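Nundeck sets equipment budget for second handheld gripper station

January 4, 2018

Nundeck will spend part of this year's equipment money on a second station for handheld gripper work and will put off buying another robot arm until at least June, the company said in a notice to staff and suppliers.

The plan was drawn up by Dewanti Mandagi, who handles purchasing, and Khairul Goh, who runs the manipulation group. It covers grippers, mounting plates, cabling, aluminum rail and the small household and workshop goods used in recording sessions. Drawer organizers, storage bins and latching boxes are on the list, along with spare drawers where the maker sells them separately.

"We went through the old orders and most of the delays came from small parts," Mandagi said. "A session would stop over a cable or a cracked finger. The arm was fine."

Under the plan, each station gets two working pairs of grippers and one spare pair. The current station has one pair and borrows from the repair bench when something breaks. Fingers will be ordered in lots of 30. Cables will be bought in two lengths after operators complained that the single length now stocked pulls at the wrist when they reach across the board.
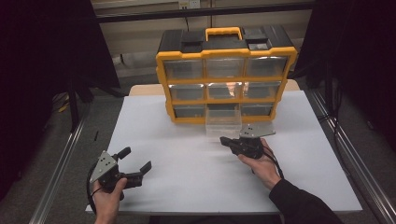
Drawer tasks take up the largest share of the schedule through spring. Goh said his group wants 300 clean recordings of drawer removal and insertion before it commits to an arm model, as the results will decide how much reach and what kind of wrist the arm needs.

"If we buy first, we end up fitting the tasks to the arm," he said. "I would like the order to go the other way this time."

Two suppliers were asked for prices. Ivbridge quoted for complete grippers with plates attached. Liltix quoted for loose parts, with assembly to be done in house. Nundeck has picked Ivbridge for the grippers and will buy rail and fasteners from Liltix. The household goods budget is capped at $2000, and operators can make single purchases under that line without a separate request.

Gobnait Foley, who schedules the operators, said the second station should shorten the wait for recording slots. There are 41 task requests in the queue. She asked that groups send in changes to their object lists before the first order is placed, as returns on opened goods are not accepted.

Bayu Nasution will look after installation. The new station will use the same board size and rail layout as the first so that recordings from both can be used together.

A decision on the arm is expected after the June review.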